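What I Learned Sitting in the Hallway at Traffic Court

Filed under: Everyday Law, My Two Cents

I finally took care of the old ticket. Yes, the one I've been whining about on here since last spring.

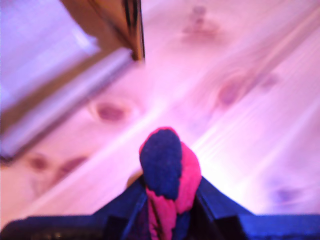 My sister's view, delivered over the phone while I was still looking for parking, was that I should just pay the thing and quit acting like I was headed to the Supreme Court. She had a point. The original fine was $73, and by the time the late fees piled on I was looking at a good deal more than that, plus a hold on my license renewal, plus a letter from a collections outfit called Sokol that spelled my name two different ways on the same page.

But I didn't want to just pay it! I had moved apartments right before the notice went out, and it went to my old place in Trelstead, and I never saw it. By the time anything reached me I was already "in default," a phrase that makes you feel like you robbed somebody. So when I read that the county was running a walk-in day where you could talk to a real lawyer for free and maybe get in front of a judge the same afternoon, I took a day off work and went.

The walk-in day was at the Clendlow courthouse annex, second floor, and the website said doors at 8. I got there a few minutes before and was handed number 31. They called numbers in batches by what kind of problem you had, so 31 went after 71 at one point and a man near the vending machine was very upset about that. (I was too, a little, but quietly.)

What surprised me was how ordinary everybody's trouble was. I'd pictured, I don't know, criminals? It was mostly people with some small thing that had grown. A woman next to me had an unpaid fare ticket from when she was in high school and she was there with her own kid now. A guy in work boots couldn't get hired on with a delivery company until an old open container charge came off his record. He'd brought every piece of paper he owned in a grocery bag and kept taking them out and putting them back in a different order.

I waited around two hours. Then I got maybe fifteen minutes with a lawyer, who was very nice and talked very fast. She asked when I moved, and whether I had anything with a date on it, and I did have my lease, because my sister (okay, fine, credit where it's due) told me to bring it. The lawyer filled out a one-page motion asking the judge to set aside the default, had me sign it, and sent me down the hall to wait some more.

The part with the judge took less time than ordering a sandwich. He read the page, asked if the address on the lease was still my current one, and said the late fees would be dropped if I paid the original amount within thirty days. I said thank you about four times. I'd practiced a whole speech in the car and didn't get to use one word of it.

Some stuff that might help if you've got one of these hanging over you. Bring proof of your address, even if you don't think it matters. Bring the actual letters, including the scary ones from collections. Ask at the window if there's a form for what you want, since there often is and they won't always offer it. And ask whether paying clears the license hold automatically. In my case it didn't! I had to carry a stamped copy over to the license office on Jastmont myself, and they close at 4, so I went back the next morning.

I know I had it easy. I have a job that lets me take a day, and a car, and somebody who nags me about paperwork. The guy with the grocery bag was told his charge needed a separate hearing and he'd have to come back in April. I hope he does. I keep wondering if the delivery place will hold the job for him that long.

Anyway, paid in full, receipt is on the fridge. Next up is my security deposit from the old apartment, and I have a feeling that one's going to take more than a morning.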